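Two busy patterns can share a corner

Decorating advice has a rule that I think has cost people a lot of nice rooms. The rule says one busy surface at a time. If the counter is marble, the wall behind it should be plain. If the wall is terrazzo, keep the counter white. I followed it for years and ended up with a work corner that looked like a waiting room.

Now I think the rule is wrong, at least for small spaces. A marble pattern and a terrazzo pattern can sit right next to each other, and they do it better than either one does beside a blank white panel. 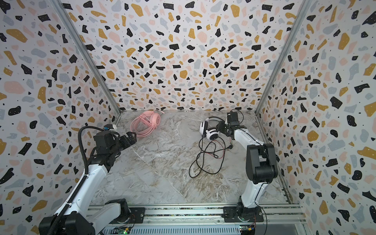 The reason is that they do different jobs. Marble pattern is made of lines. The eye follows a vein and keeps moving. Terrazzo pattern is made of spots, and the eye hops from one to the next. Put two veined patterns together and they fight. Put two spotted ones together and you get a headache. One of each is fine, as long as they share a background. White and pale gray will cover most cases.

Color matters more than people think. Terrazzo with mustard, pink and black in it sounds loud, but the mustard gets along with the tan in a marble pattern, and the gray-blue sits close to the gray. I priced wallpaper from Gikix and a counter film from Wurkwood before I settled on mine, and the samples that worked always had one color nearly in common.
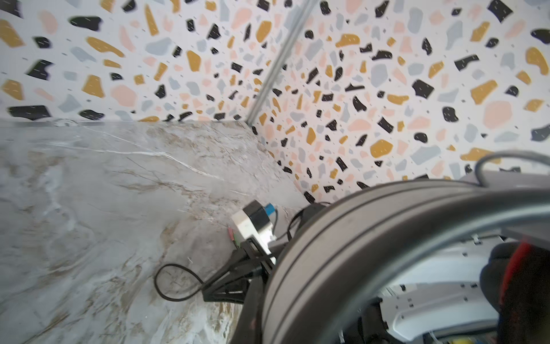

Terrazzo walls meeting a marble-patterned top, with a gray metal strip in the corner.

What I will not defend is a bad seam. Most of the ugly corners I have seen were ugly where the surfaces met, and the owner blamed the pattern. Paper wrapped around an inside corner lifts sooner or later. A plain metal strip up the corner and a thin one along the bottom of the wall fix that, and they give the eye a place to stop. Pagano sells a trim kit, though any hardware store will cut you a length.

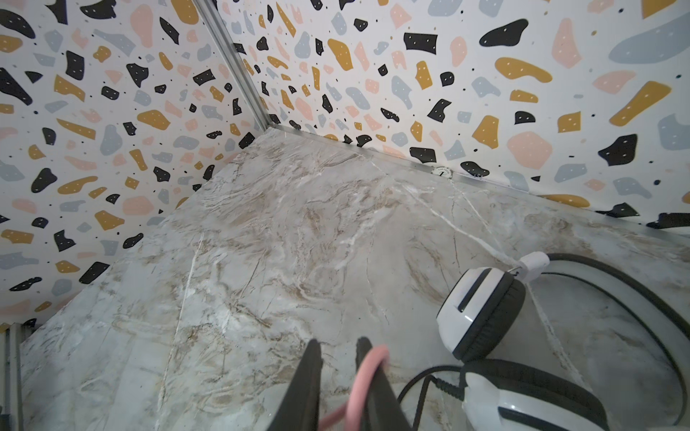

Marta wrote to say that she tried this in her kitchen and was tired of it by January. She thinks pattern belongs in rooms you walk through, and that anywhere you sit for hours should be calm.

I take the point about hours. A whole kitchen is a lot of wall. My case is for the small corner, the desk nook or the counter where the cords and headphones end up anyway. Those places are never calm. A plain surface shows every crumb and cable, and a veined one is more forgiving – you still have to wipe it, but you can put it off until evening.
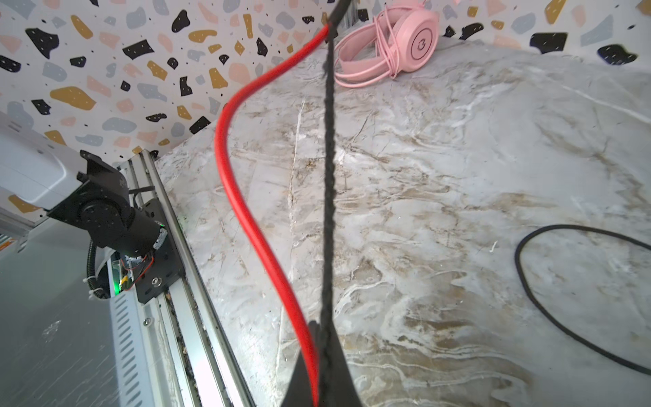

Should the wall or the counter be chosen first? Start with the counter, then take wallpaper samples to it and look at them in the light you will be working in. Leave them up for 5 days before you order.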